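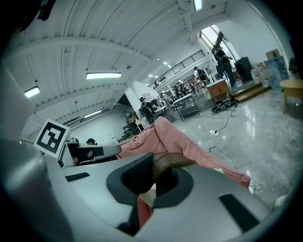 *Pink cloth across the gripper in the main hall at Wonditberg.*

Eimear Fahy has been selling the Sundo for eight months, and she would like people to stop asking her when it will fold their laundry.

"It's a hand tool," she says. "You hold it, you do the job yourself, and it records how you did it. What you do with the recording is up to you."

Sundo is a hand-held gripper kit made by Zinent. Buyers get the gripper, a set of printed marker cards, a charger, and a year of the company's software, Sulemana, which sorts the recordings and throws out the ones where tracking was lost. Most customers are small teams training robot arms to handle everyday things. Cloth is the most common request and also the one that causes the most support calls.

"Cups are easy," says Cillian Mulligan, who runs testing. "A cup stays the shape it is. With a pair of pants you pick up one leg and the other leg goes wherever it wants. Half of it ends up over your own gripper."

Mulligan does his testing in the open hall, with people at their desks and daylight coming in through the tall window. He used to work in a side room with plain walls. The numbers from that room looked very good, and then customers called to say they weren't getting the same results.

"The floor here is shiny, the ceiling lights reflect in it, people walk around," he says. "That's closer to what the customer has."

His team logged 1,194 cloth recordings on the current version before it shipped. He won't give the share that was thrown out, except to say it was higher than he wanted. The usual problem was fabric covering a marker card. A firmware update planned for April should warn the user with a short beep when that happens. At the moment you find out afterward, when Sulemana flags the file.

I asked both of them about weight, since that was my own complaint after an afternoon with the kit. My wrist was sore by the second hour. Fahy did not argue.

"It's heavy for long sessions. We tell people to switch off every 20 minutes or so, and they don't," she says. A lighter housing is being worked on. She would not give a date or say if current owners will get a discount.

The finger pads are sold separately in packs of three. Mulligan says they wear faster on denim than on anything else he has tried, and he suggests ordering a spare pack with the kit. Changing one takes a small screwdriver, not included.

Support is by email, with replies promised within seven days. I told Fahy that seemed slow for a product at this price.

"It is slow," she says. "There are two people answering. One of them is Cillian."

Mulligan says he answers most of his the same evening. The ones that wait are about network setup, and he passes those on.

Orders are open now. The rental plan that Zinent talked about last year has been dropped.

*Interview held 2019-03-31. Edited for length.*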